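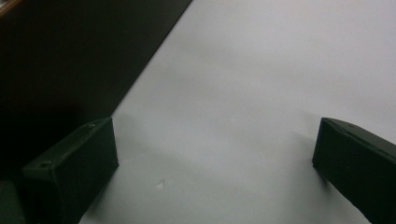

Nilmini Ekanayake wrote to me after my last post that she hasn't voted in a town election in her life, doesn't plan to start, and would like me to please stop making her feel bad about it. Her reasoning was that the president matters, the governor kind of matters, and everything below that is a bunch of people arguing over parking.

Okay, first of all, Nilmini, I wasn't trying to make you feel bad! (Maybe a little bad.) But I've been chewing on your note all week, and I think you're partly right, and that's what bugs me.

They do argue over parking. I've been to four meetings of the Estitdale town council since August and parking came up at every single one. At the second one a man spoke for his full three minutes about the angle of the spaces behind the pharmacy, then asked for another minute, and got it. I was knitting by then. I'm not going to sit here and tell you it was thrilling.

But here's what else happened at that same meeting, after most people had gone home. The council voted on the water contract. It was item eleven on the agenda and it took less time than the parking guy did. One member asked whether the rate could go up in the second year, somebody from the town office said yes, within limits, and then they voted and it passed five to two. I had no idea it was coming and I was sitting right there in the room with the agenda in my lap.

My water bill went up in January. So did yours, if you live here. So did my mother's, and she called me up as if I'd done it personally.

That's when I got curious and went looking for how many people had picked those seven council members in the first place. The town clerk's office has it all in a binder, and they'll let you sit and read it if you ask nicely. In the last council election, 1,408 people voted. In the whole town! The last seat was decided by 59 votes. I have been to weddings bigger than that. The woman who won that seat was one of the five yes votes on the water contract, and I'm not saying the other candidate would have voted no, because I have no clue. I'm saying that 59 people is my block plus the next block over, and we could have picked whoever we wanted.

For comparison, 3,784 people here voted for president in 2016. So the voters exist. They know where the gym is. They know how to park at it (straight in, at whatever angle). They just don't come back the next year when it's only the council and the school board and that long question about bonds that reads like it was translated twice.

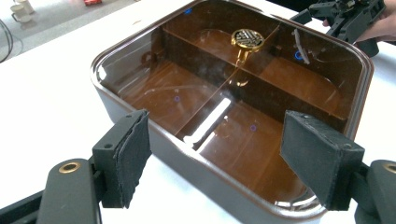 And I get why, I really do. I skipped those elections myself for years. I didn't know when they were. Nothing came in the mail except one postcard from a guy running for something called the Cemov district, and I'd lived here for ages without knowing there was a Cemov district or that I was in it. (It does storm drains. It has its own tax. It's on your property tax bill, near the bottom, go look.) I didn't know any of the names, and I had this idea that if I didn't know the names it was more responsible to stay home. Like I'd be messing up the results for the people who'd studied.

I don't believe that anymore. The people who'd studied were mostly the candidates' cousins.

What I do now is pretty lazy, and I'm sharing it because Nilmini also said she doesn't have time for homework. I go to one meeting before the election. Just one. I bring my knitting and I sit near the back, and I watch who has read the stuff in front of them and who is flipping through it for the first time. You can tell. You can tell within ten minutes! There's a member who asks the same question about every item – what does it cost next year, and the year after – and I don't agree with her on much, but I'd vote for her again because at least she asks. There's another one who talks beautifully about our heritage and then turns to his neighbor to find out which item they're on.

If I can't get to a meeting, I read the minutes. They're dull, but they're short, and the votes are listed by name. I skip everything except the votes.

The other half of Nilmini's note was harder. She said that even if she did show up, the two sides have already decided everything and the rest is theater. I feel that way about Washington a lot of days. You write to your senator and you get back a letter thanking you for your interest in a different subject. But in Estitdale the ballot for council doesn't even list a party. I wrote to a council member about the crosswalk by the library and she called me. On the phone! While I was making dinner! I wasn't ready at all and I burned the onions. We still don't have the crosswalk, so I won't oversell it, but it's on the list for the next budget and I've seen the list.

There's a real argument that none of this is enough, that the big money sits way above our little town and fixing a crosswalk doesn't touch it. My brother makes that argument every Thanksgiving. I don't have a great answer for him. I just notice that the folks who are good at the big stuff mostly started out on some board with folding chairs, and if we let those seats go to whoever bothers to file the paperwork, then we're stuck choosing from that bunch later on when it counts for more.

Anyway. The filing period for the fall is coming, and two council seats are open, plus one on the school board, plus (yes) the Cemov district, where last time there was one candidate for two seats. I'm not running, so don't ask, my husband has already asked. But I am going to the next meeting, and Nilmini, if you want to come, I'll save you a seat by the radiator. They're taking up the parking behind the pharmacy again. It's item three.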